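Donut display cases for a small counter - lid or no lid?

maribel_u
We sell donuts at the Risomgate market once a month and I'm trying to decide on display cases. Right now everything sits out on open trays. I'm looking at white ones with a clear curved lid and a handle on top. Two of them would fit on our table. Anyone using this type?

pcheung76
Yes, two years now. Glazed donuts keep their shine longer under a lid, but don't put them in warm or you get fog and sticky tops. I let mine cool a full hour first.

babalola_bakes
I'd skip the lids. You lift them 263 times a day and people can't smell anything. Open trays sell more.

pcheung76
Not at an outdoor market with wasps they don't.

Somto B.
We put each donut in its own kraft tray with patterned paper under it. Nothing slides when you serve, and the one going out sits on a black tray in front of the cases.

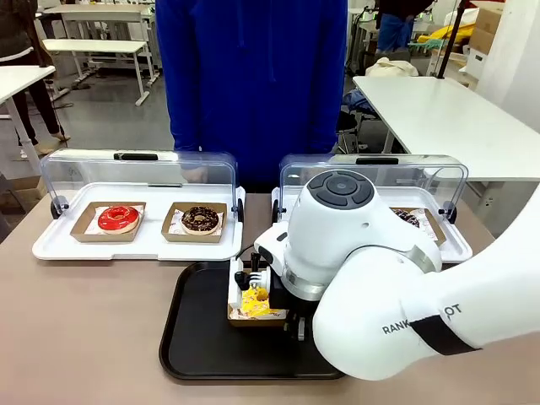

Red glaze and chocolate with sprinkles under the lid, yellow glaze out front.

maribel_u
That paper looks good. Do the kraft trays get greasy?

Somto B.
A little by afternoon - the paper takes most of it. We buy 4000 at a time so I don't worry about swapping one.

babalola_bakes
Still a lot of packaging for one donut. I use tongs and a bag.

maribel_u
Fair point. I'll try one case in May and leave the other half of the table open.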